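Setting up your desk with the Lillmont home workspace guide
Section 2: Laptop and mouse

Now for the fun part! A few minutes of arranging here will make every working day more comfortable, and you won't need a single tool.

1. Clear the desktop and wipe it with a soft, dry cloth.
2. Set the laptop down with all its feet on the flat part of the desk. A molded front edge can tip a small machine, so keep the base behind it.
3. Open the lid with one hand in the middle and tilt it until the lamp stops bothering you.
4. Put the mouse beside the keyboard, on the side of your writing hand, and leave room to sweep it freely – your shoulder will love this.
5. Lead the charging cable over the back of the desk.

Note: Old wood is wonderful to work on, and worn patches are fine under a mouse. If the pointer skips over strong grain, add a thin mat. 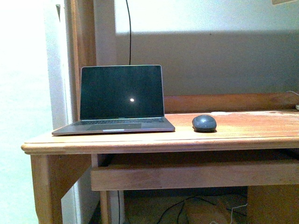 How far from the front edge should the laptop sit?
Far enough for your wrists to rest on the desk while you type. Start with 2 inches and adjust from there.

Caution: Never push the laptop hard against a back rail. Many models blow warm air out at the hinge, and they need the gap.

6. Sit down, type a page of anything you like, and move things until it all feels right. Then go on to Section 3, where we get to choose a lamp!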